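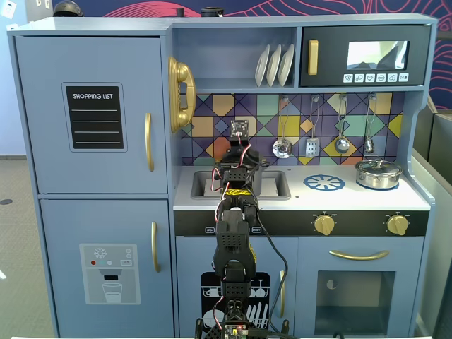
Attendance at the daily practice programme held steady through the second reporting period, with three of the four weekly classes running at or near capacity. The fourth, the early class at Sukdale, remains under-subscribed and is dealt with separately under Sites. The home practice sheet was revised in March after participants reported that the first version was too long to follow before work. The new sheet is a short list of four ruled lines under a heading, much like the SHOPPING LIST panel on the door of the toy fridge, and participants fill in one posture or breathing exercise per line. Completed sheets are handed in every second week and entered by Ermelinda Peixoto.

Home Programmes Timetable Teachers Reports Contact

Delivery

Classes follow the sequence agreed with Cilent at the start of the grant: seated breathing, standing work, floor work, rest. Session length is 80 minutes. Valter Amaral teaches the standing and floor components at both sites. Horácio Marinho took over the breathing component when the previous teacher left, and the handover was completed without a cancelled class. His instructions are slower than those used before, and the standing section has been shortened to compensate. We propose to keep this arrangement.

Two changes were made to the floor work. Shoulder stand has been withdrawn from the general class and is now taught only by individual agreement. Bolsters are used in all supine postures where a participant has reported lower back pain. Neither change has affected the budget.

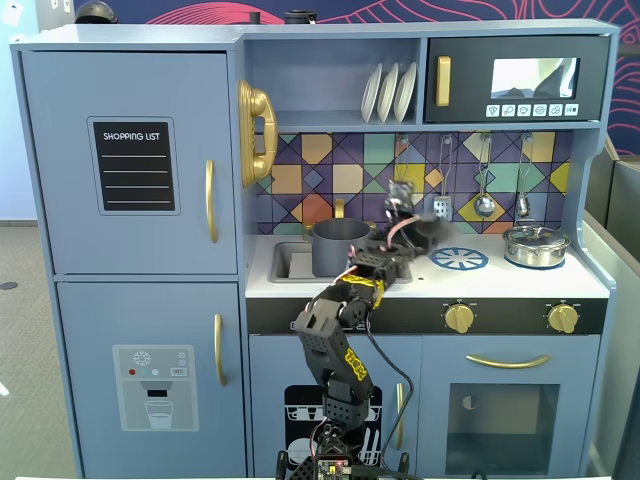

The rest period at the end of class is still the part most often missed, mainly by participants with a bus to catch. At Caputo the class now begins at 6 p.m. in place of the later start, and early departures have fallen. The same adjustment is not possible at Sukdale under the current room booking.

Sites

Caputo: no outstanding issues. The floor was resealed between terms and mats no longer slip on the window side. Storage is adequate.

Sukdale: the room is cold in the early morning and the heating timer cannot be set separately from the rest of the building. Ilídio Magalhães has written to the landlord and awaits a reply. Until the matter is settled we suggest moving the early class to Sunday, when the building heating comes on sooner. Participants have been asked for their views and replies are still coming in.

Home practice

Return of sheets improved after the revision. Entries are self-reported and should be read with that in mind. Participants who practise in the morning return more complete sheets than those who practise in the evening. Breathing exercises are recorded more often than postures. Several participants asked for an audio recording of the breathing sequence, and Horácio Marinho has prepared a draft, which needs re-recording to remove background noise.

Teacher training

Ilídio Teixeira continues his supervised teaching under Valter Amaral and has led two full classes. Feedback concerned pace and the clarity of left and right instructions. He will attend the Eruvberg intensive next term; the fee is within the training line.

Next period

Re-record and issue the breathing audio. Confirm the Sukdale day and time. Replace worn straps at Caputo from the equipment line. Ermelinda Peixoto will send the attendance tables and the expenditure sheet to Cilent under separate cover.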